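Print this page | E-mail this page

Planning a Purchase of Hand-Held Grippers: Workshop Tips
By Renata Palma
April 2021

Most shops that start collecting demonstrations for a robot arm spend their time comparing arms and leave the hand-held grippers for the end of the budget. I would do it the other way. The grippers get handled all day by different people, and they wear out first.

Write down how many people will be working at once before you ask for a quote. One operator with one hand busy needs one gripper. Two-handed work needs a pair for each operator, so the count doubles quickly. Then add 2 spares to the order. Bought later as single units, they often cost more and may come from a different batch, with fingers that don't quite match.

Ask each supplier for these prices separately:

- the bare gripper
- finger pads, per pair
- cables and connectors
- printed markers
- the camera and its mount
- a charger or power supply

We had quotes from Lovau and Scanlon side by side. The Lovau total looked lower until we added pads and cables, which Scanlon had already counted. Ask what happens to the price if you supply your own cameras. Ask how long pads will stay in stock, too, and get the answer in writing.
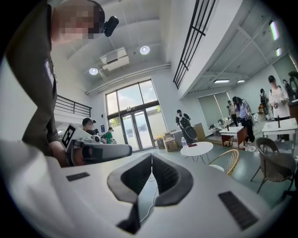 Floor space belongs in the plan as well. Walk the room with a tape measure and mark where each person will stand with arms stretched out. Leave a clear path to the door. Light furniture is fine – you will be moving it often – but check that a table doesn't rock when someone leans on it. Try the room in the morning and again late in the day before you settle on lamps or blinds. Strong daylight from one side can wash out a printed marker, and a roller blind costs a lot less than a new camera.

Weight matters more than the spec sheet suggests. Borrow a sample and have someone work with it for 30 minutes without putting it down. If the wrist is sore, look for a lighter model or plan shorter turns. Have a person with small hands try the handle too.

Cables are the part people under-budget. Buy them a little longer than you think you need and tie them down near the handle, so that a tug doesn't reach the connector. Label both ends with tape. Keep the old ones in a separate box until you have tested them.

For storage, a plain shelf with a towel on it works. Erkach sells a fitted case, but we found it slow to pack and went back to the shelf. Wipe the pads with a damp cloth at the end of the day and let them dry before they go away.

Last, hold back part of the money until June or whenever your first full month of use is over. By then you will know which part breaks. At Bamon it was the finger pads, and we reordered those twice.

This site uses cookies to remember your settings. Accept | Learn more

Contact us | Copyright 2021 Bamon Workshop Pages | Back to top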